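3 min read

17/07/2026 - Felicidad Aquino

Progress report, Reltari demonstration set, second reporting period

Collection for the Reltari set continued at the Plandodbridge site through the period. The work plan called for 70 accepted episodes per task before any task goes to training. Two of the three tabletop tasks have reached that number. The remaining one, sorting and restocking small packaged goods, is behind plan and takes up most of this report.

The restocking task uses hand-held grippers worn through the full episode, one per hand. The operator sits at the table and moves single items in and out of a divided box. Stick packets are the hardest item so far. They are thin and glossy, and the jaws have to close on one without dragging its neighbors along. Operators now take the packet near the top and keep it upright until it clears the lid line.
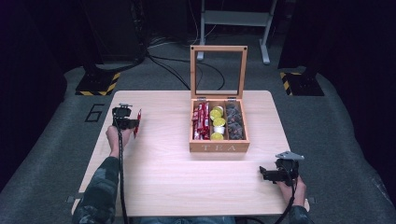 Delia Filip asked whether the right gripper should be given something to do in every episode, as the policy might otherwise learn to park it. We have discussed this with Ladico and will leave the protocol as it is for now. Episodes with one idle hand are tagged, so they can be weighted down or dropped at training time without a new collection round.

Rejections. In May we rejected 12 restocking episodes. Seven of these had gaps in the gripper signal, traced to a worn cable connector that has been replaced. The others were operator errors, mainly releasing the item before it was fully seated in its compartment. Early release is still kept in a separate folder - Pacheco has asked for it as failure data.

Labeling. Start and end marks are set by hand. Agreement between labelers is good on pick and poor on release. A revised definition of release was issued: both jaws clear of the item.

Next period: complete restocking, rerun the baseline on all three tasks, deliver the set to Pacheco with the tag list. No change to budget is requested. The delivery date moves back by 7 working days.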